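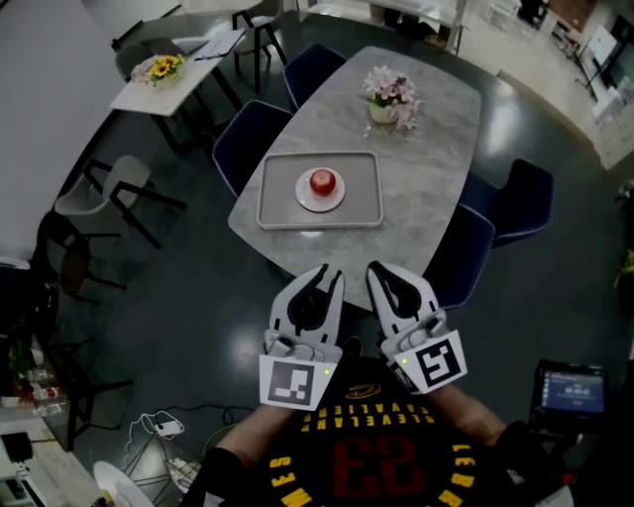
## Teaching a robot to set the table, one apple at a time

The apple has to leave the plate and come back to it, and the hands that move it are made of white curved fingers with black pads. At Kaewsai, a small company that makes training material for household robots, people do this work all day. They hold one gripper in each hand and do simple jobs at a dining table, and the robot later learns from the recordings.

"The first week, everybody moves too fast," says Meriem Ezzat, who leads the recording team. "At home you take an apple without thinking. With these fingers you must think where each side will touch."

The square black-and-white marker on each gripper tells the software where the hand is in the room. If a sleeve or an elbow covers it for too long, the recording is thrown away. In December the team kept 2,330 recordings out of 2,982. Ezzat was not happy with this number, but she says it was better than the month before.

The task with the tray has 4 parts in the team's written plan. Open both grippers over the table, lift the fruit, move the plate, put the fruit back. A new operator practices it for 5 days before the recordings are kept.

The flowers and the chairs stay where they are during the task. Ezzat wants the table to look like a table in a family home, and she changes the objects on it between sessions - a pear, a cup, sometimes a folded napkin.

Her team also tried remote control, with the operator sitting in another room and watching a screen. It was slower, and the operators complained of tired eyes. For now they use it only for drawers and doors, where the robot's own arm must pull with the correct force.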